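Trelham Group Reports Progress on Handling Blocked Camera Views

Daldale Institute News Office
1 July 2018

12 shares | 2 comments

Researchers at the Trelham Laboratory for Automation have reported results from a study of how robots can continue a handling task when a nearby surface blocks much of a camera's view. The work was carried out at the Daldale Institute with support from the Blackwood Fund.

Robots that sort or store household goods often rely on fixed cameras. When a door, panel or large item comes between the camera and the work area, many control programs either stop or act on a poor estimate of where things are. The Trelham method, named Hikitz, gives each part of the image a score for how useful it is to the task. Areas with a low score are set aside, and the program plans its next motion from what remains, together with a short record of earlier views.

The team collected 831 task recordings for the study. Of these, 597 were used to train the program and the rest were held back for testing. Recordings with a blocked view were kept in both groups, a practice the laboratory has followed since December. Earlier data sets prepared at Daldale had removed them.

In the test recordings, Hikitz reduced the number of unneeded stops by 47 percent compared with the laboratory's previous program. The gain was largest where part of a container remained in sight. Where no part of the target could be seen, the two programs performed at the same level, and the authors list this as the main limit of the method.

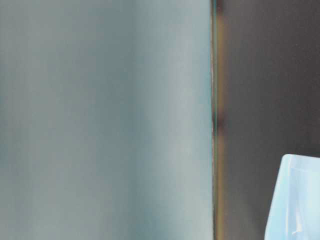
A blurred pale panel fills most of a fixed camera's view, with part of a light blue translucent plastic object at lower right.

The laboratory will next study whether a second camera improves results when the first is blocked. It also plans to test the method with clear and frosted plastics, which can be hard to separate from their background. A technical report is available from the Daldale Institute library on request.

Related news
Blackwood Fund opens new round of equipment grants
Trelham laboratory updates its data storage policy
Daldale Institute to host workshop on safe automation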